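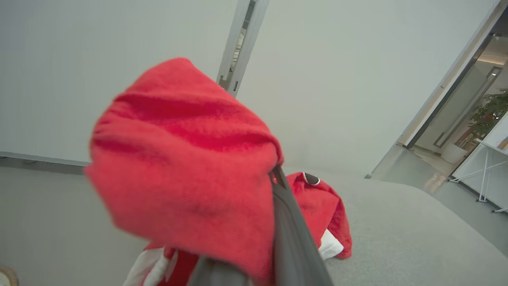 1/ Things I have learned from trying to knit one (1) hat, a thread.

2/ The pattern says "cast on 80 stitches." I cast on 80. I counted again and had 72. I have not left this chair. Nothing has left this chair.

3/ My mother-in-law learned from a neighbor in Skaneck and can do a whole sleeve while watching a murder show and guessing the murderer. I have to turn the radio off to purl.

4/ "Join in the round, being careful not to twist." I was careful. It's twisted. I have made a very small, very warm racetrack.

5/ Yarn stores will ask what you're working on. "A hat" is the wrong answer. They want to hear the name of the hat. Mine is called Flutau, apparently, and people have opinions about its crown.

6/ Reda Bennani replied to yesterday's post to say ribbing is "meditative." Reda, I have been on the same two inches of ribbing since Monday and I've meditated on some pretty dark stuff.

7/ The pattern is rated 2 out of 5 for difficulty. It has 1051 comments. You don't get 1051 comments on an easy hat.

8/ Gauge swatch update: no.

9/ Several of you asked who it's for. It was for my nephew. At its current size it's for a cantaloupe, or my nephew in the past.

10/ Ripping it out tonight — all of it, back to the slip knot. Does anyone have a spare set of size 7 circulars? I sat on mine.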